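Istbridge Costume Swap: the sorting weekend
Posted by Bezawit Tufa, November 2022

Well, we did it! Two days, one draughty upstairs room, a kettle that trips the fuse if you put the heater on as well, and every single costume the group owns pulled out of the old cupboards and looked at properly. I promised a gallery for everyone who couldn't make it, and for those of you who asked me what on earth takes two whole days (you know who you are, Harish). What we've got is mainly my notes from the weekend.

A bit of background if you're new. The collection started when Hamdia Derese's aunt closed her dress hire shop and offered us whatever we could fit in a van. We fitted in a lot. It's been growing ever since, with school plays, carnival, a very damp outdoor production of something with shepherds in it, and bits people have sewn and then kindly left with us. The oldest label we've got is handwritten and just says "1586", which we all got terribly excited over until Hamdia pointed out it was the shop's stock number. I still tell children it's the date.

Saturday morning, the big pull-out

We started with the tall cupboard because it was nearest the door. Cloaks mostly, and then a solid hour of waistcoats. I had no idea we had so many waistcoats. Amerley Sulemana took charge of the buttons and had a jam jar going by ten o'clock, and by lunch the jam jar had become a biscuit tin. If you've borrowed something from us and lost a button off it, there is a fair chance we've got its brother.

The rule was keep, mend, swap or rag. It's harder than it sounds! I put a green velvet jacket in the rag pile three times and it came back three times, and I now know that it was Harish Pathak every time. It's on the mend rail. He says the lining is sound. The lining is not sound, Harish, but the collar is lovely and I give in.

Saturday afternoon, hats

Hats get their own heading because hats got their own room. We ended up spreading them over the landing and down the first few stairs, which made getting to the loo quite an adventure. Straw ones have gone into the two deep boxes with tissue in the crowns. Please, please don't stack them without the tissue, they go flat on one side and stay that way. The felt ones are on the shelf by the window until we find something better. Bonnets are in the drawer marked bonnets, and so are three pairs of spats, I don't know why, but that's where they've always lived and people would only ask.

Supper was Hamdia Gebru's lentils, eaten standing up. Thank you, Hamdia. (We have two Hamdias now, so the rota says Hamdia D and Hamdia G, and if you text me just "Hamdia" I will guess and I'll guess wrong.)

Sunday morning, the white and cream pile

This was the one I'd been dreading. Everything pale had been shoved together over the years: petticoats, nightshirts, aprons, christening things, somebody's curtain. Cream cotton is the devil to sort because it all looks the same folded. You can't tell a skirt from a smock until you've shaken it out and found the waist, and then half the time you've found a sleeve. So we did them one by one, laid out flat, hunting for bands and openings and anything that might need stitching.

I got rather fond of them by the end. Coloured costumes tell you what they are straight away, but the plain ones you have to look at, and then you start noticing how the cloth gathers and where somebody has been clever with a bit of fullness. Amerley wants to run an evening on gathering and pleating after Christmas, and I think after this lot we've got all the samples she could need.

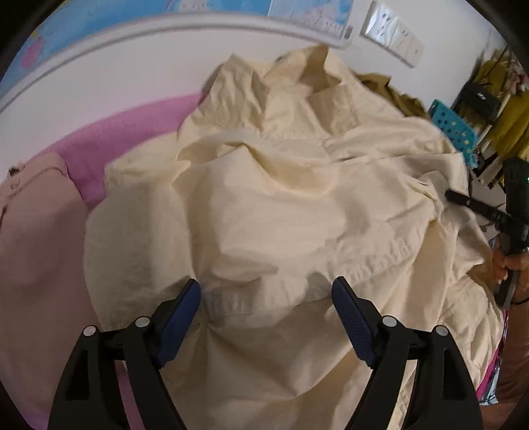 Cream cotton, puckered band running across and the folds fanning out underneath. Spread out, it's nearly all creases!

Most of the pale things went to the keep rail in the end. The aprons were in better shape than I'd feared, though the strings want checking before anybody ties one in a hurry. Anything with a tired waist has a safety pin and a scrap of red wool on it, so if you see red wool, don't lend it out, bring it to the mending table. And iron on the wrong side, with a damp cloth. I'll put a sign up.

The curtain is still a curtain. Hamdia D thinks it would make a good ghost.

Sunday afternoon, putting it all back

Always the bit where people suddenly remember they've got a train to catch. Those who stayed were brilliant. We've moved the long dresses to the far end where they can hang without touching the floor, and the children's sizes are now at a height children can reach, which seems obvious now we've done it. The swap rail has 20 pieces on it, £5 each if you've nothing to swap, and the money goes towards proper hangers. The wire ones are leaving marks on the shoulders and I want them gone by July.

Things we still need: wide hangers, tissue (any amount), white cotton tape, a steamer if anyone has one doing nothing in a cupboard. Also whoever took home the good scissors with the blue thread round the handle, no questions asked, just pop them through the door.

The swap rail is open on the usual club nights. Come and have a rummage, and if you see that green jacket, tell Harish it's lovely.

Bezawit x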